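4.3 The open day at Rinthorpe

Most of what we have reported so far was measured with only the authors present. The open day gave us something we could not get that way, a crowd that had never seen the two-arm table and was free to interrupt. We loved it, and we learned more than we had planned to.

The session was held on 22 January 2019 at the Rinthorpe site, with the same controller (Nullance) and the same hand software (Classka) as in Section 3. Over the day 329 visitors signed the sheet at the door. They came in small groups, and each group was offered a short talk and then a demonstration lasting roughly 6 minutes. Tegwen Skyrme ran the talk and Huw Pritchard the controls.

Our original plan was to show finished tasks only. By the second group we had dropped it, as people kept asking to see the hands up close and at low speed, over the table, with no task going on at all. A child asked why one hand could point down while the other lay open, and that led to the best discussion of the day, on why we plan the two wrists separately (see Section 3.2). Several visitors wanted to know what happens when both arms need the same spot. From then on we spent part of every demonstration on reaching inward from both sides, a case our November trials had barely touched, and we have since added it to the standard set.

We also asked visitors to fill in a short card, and received 100 of them back. The most common request was for slower motion near the tabletop. The most common compliment, to our delight, was for the fingers.

Figure 6. Two-arm demonstration setup, Rinthorpe open day. 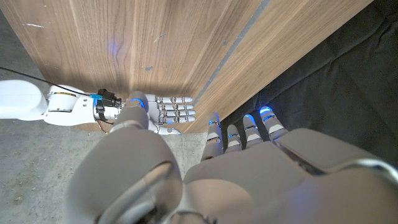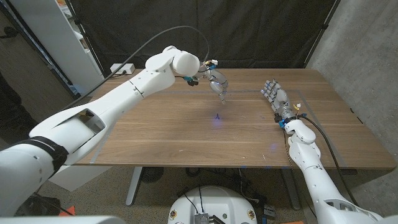
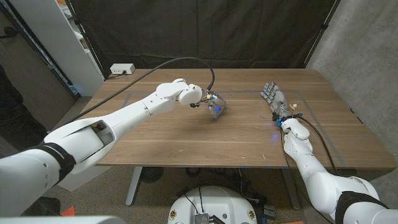 Meirion Beddoe, reading a draft of this section, objected that an audience which has chosen to come is bound to be kind, and that the cards should be treated as a source of questions for the next trial, with no weight given to the praise. Two groups at Kneath, he added, had asked for the slower motion as well, and they had not been kind at all.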